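4. Grooming Interval and Track Firmness on the Letbridge Loops

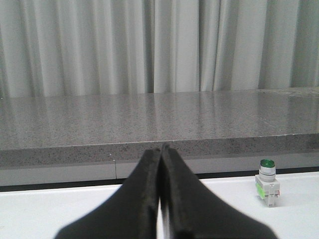 Figure 3. Black gripper fingers, tips close together, and the front edge of a speckled gray stone countertop.

4.1 Sites and trail segments

The two trail systems compared in this section are Letbridge and Plullstead. Both are run by local ski clubs, both are open to the public without a gate fee, and both are groomed for classic and skate skiing by club members using tracked machines. They differ mainly in tree cover. The Letbridge loops run through mature conifer stands for most of their length, with short open stretches at the trailhead meadow and at the power line crossing. Plullstead is laid out on former pasture, with hedgerow planting along the north side and little overhead shade.

Each system was divided into segments of 400 m, measured along the center line of the groomed surface. Segments that contained a road crossing, a bridge deck, or a stadium area were left out, as the surface in these places is handled by hand or is repacked by foot traffic. A segment was classed as shaded when tree crowns covered more than half of its length in summer aerial photographs, and as open otherwise. No segment changed class during the study. One Plullstead segment lost part of its hedgerow to wind and was still open under the rule, so it was kept.

The grooming log at each site was the record of treatment. Operators entered the start time, the end time, the implement used, and the segments covered. The Letbridge log was kept on paper in the machine shed and copied by the second author. The Plullstead log was kept in a shared spreadsheet. Entries with no end time were assigned the median pass duration for that operator and implement. Entries with no implement recorded were dropped, and the segments concerned were treated as missing until the next complete entry.

4.2 Firmness measurements

Track firmness was measured with the Anghel drop probe, a weighted rod released from a fixed height inside a guide tube. The reading is the depth of penetration below the packed surface. A small value means a firm track. Readings were taken at three points across the skate deck and at one point in the classic track, between the grooves. The classic reading was not averaged with the others and is treated on its own in Section 4.4.

Over the season, 799 deck readings were retained for analysis. Readings were rejected when the probe struck ice, rock, or root (the operator marked these with a cross), and when two readings at the same point differed by more than the width of the tip collar. The rejection rate was higher at Plullstead in the early part of the season, when the base was thin and stubble came through the packed layer.

Air temperature and relative humidity were logged at one station per site. Snow surface temperature was taken by hand at the time of each reading. The Letbridge station stopped recording on 2024-12-14 after water entered the battery housing. The gap lasted 7 days, and values for that period were filled from the Plullstead station with a fixed offset estimated from the rest of the month. Results with the gap left unfilled were compared with those given below, and the sign and order of the effects were the same.

4.3 Effect of time since grooming

The main predictor is the time between the end of the last grooming pass and the reading, here called set time. Freshly tilled snow is weak and gains strength as the grains bond. Skiing before bonding is well advanced breaks up the surface, and the broken material does not bond as firmly without a further pass. Operators at both sites know this and prefer to groom in the evening, but the log shows that many passes were made shortly before the trails became busy, mostly on mornings after overnight snowfall.

Firmness was modeled with a linear mixed model. Set time, surface temperature, shade class, and the interaction of set time with shade class were entered as fixed effects. Segment and operator were entered as random effects. Set time was log transformed, which gave a better fit than the untransformed variable and agrees with the general form of strength gain reported for packed snow.

Penetration depth fell with set time at both sites. The fall was steeper on open segments than on shaded ones. This was expected for evening passes, where open segments lose heat to the clear sky and shaded segments are partly screened by the canopy. For morning passes the difference between classes was small and changed sign with cloud cover. Adding cloud cover as a further term improved the fit slightly, but the observations were made by eye by several people and the term was not kept in the final model.

The operator effect was larger than the segment effect. Some of this comes from working speed. Operators who drove more slowly over the same segment tended to leave a firmer deck at equal set time, and the difference was clearest when the tiller was in use. Tiller depth was not logged, so speed and depth cannot be separated with these data. Raluca Stanciu (personal communication) notes that most operators at Plullstead leave the depth control where the previous driver set it. If so, depth would vary between periods more than between people, and the operator effect would mostly reflect speed.

4.4 Classic track

The classic track behaved differently from the deck. Firmness between the grooves depended more strongly on the number of passes since the last snowfall and less on set time. At Letbridge, operators often lifted the track setter on a second pass to avoid shifting the grooves, so the snow between them had been worked less often than the log suggests. The classic readings were therefore limited to entries in which the setter was recorded as down.

On the remaining entries, shaded segments held a usable groove longer into March than open segments. Groove shape was scored by one observer, Apolinar Trujillo, on a scale with written criteria for wall height, glazing, and debris. Needle fall was the most common reason for a low score on shaded segments. Wall collapse was the most common reason on open segments. These scores are not interchangeable as measures of maintenance need: needles can often be cleared with a drag, while a collapsed wall has to be reset.

4.5 Change of schedule at Plullstead

Late in the season Plullstead moved its regular grooming from early morning to late evening for 31 consecutive days. The change was made by the club for staffing reasons and was not assigned by the authors. Deck firmness at the first morning reading improved during this period relative to the preceding weeks, after adjustment for surface temperature. The improvement was absent on mornings with snowfall after the evening pass, when the new layer lay loose over a firm base and probe readings were hard to interpret.

The clubs' own condition reports, posted through the Vutulo trail page, followed the probe readings only loosely. Reports of "firm" and "packed" overlapped across most of the range of penetration depth. Reports of "soft" were more distinct. The wording used by each reporter was stable over time, and a separate baseline per reporter would be needed before the reports could stand in for probe data in Section 5.

Skier traffic was not counted at either site. Mornings that followed a regular evening pass and mornings that followed a delayed one may differ in traffic as well as in set time, and the estimates in Section 4.3 include whatever part of the traffic effect is shared with set time. Trail counters have been placed at the Letbridge trailhead for the coming season, set back from the meadow so that walkers using the parking lot path are not included.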